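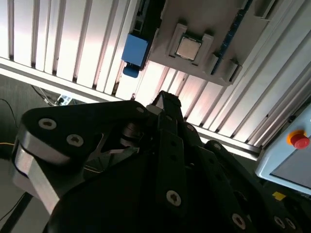

Wiltik will release a firmware update for its Holten 2 wireless printer after owners reported that the device drops off their home network and cannot be found again until it is set up from scratch.

The company confirmed the problem in a post on its support site on September 12, 2018. It said the fault affects printers running firmware version 435 and that earlier versions are not involved.

Complaints began to appear on the Wiltik support forum shortly after version 435 was sent out as an automatic update. The main thread had 121 replies by the time the company responded. Most of the people posting describe the same thing. The printer works normally after it is switched on, then goes into sleep mode and does not come back. The wireless light stays on, but phones and computers on the same network list the printer as offline.

Turning the printer off and on does not help in most cases. Owners say they have to clear the network settings from the front panel, enter the WiFi password again and then remove and add the printer on every computer in the house. Several said they had done this more than once in a single day.

"We have found the cause and we are testing a fix," said Precious Sithole, who manages printer support at Wiltik. "The update changed how long the printer holds on to its network address while it is asleep. With some routers, that address is given up and the printer does not ask for a new one when it wakes."

Sithole said the company had stopped sending version 435 to printers that do not already have it. Owners who have turned off automatic updates do not need to do anything.

Wiltik did not say how many printers are affected. It also did not give a firm date for the new firmware, saying only that it would be sent out automatically once testing is finished. A notice will be posted at the top of the forum thread when the download is ready.

Until then, the company suggests two ways around the problem. The first is to turn off sleep mode, found under Power in the printer's settings menu. The second is to give the printer a fixed address in the router's settings. Wiltik said the USB connection is not affected, and that print jobs sent over a cable will go through as usual.

Not everyone on the forum was happy with the advice. Some owners said the Power menu on their printer only lets them lengthen the sleep timer and has no option to switch it off. Wiltik replied that the option is missing on printers sold before March and that those owners should use the fixed address instead.

Raghavendra Venkataraman, a network technician at the repair firm Panicker, said he had seen 5 of the printers with the same fault. He was able to get all of them working with a fixed address.

"It takes a few minutes if you know your way around the router page," he said. "A lot of people have never opened it, and they shouldn't have to for a printer."

Owners have also asked for a way to go back to the earlier firmware. Wiltik said that is not possible on the Holten 2, which does not accept a version older than the one already installed.

The Ciso scanning app, which many owners use with the printer, shows a "device not found" message when the fault occurs. Wiltik said the app itself is working correctly and does not need to be reinstalled. Scans saved in the app are not lost when the printer's network settings are cleared.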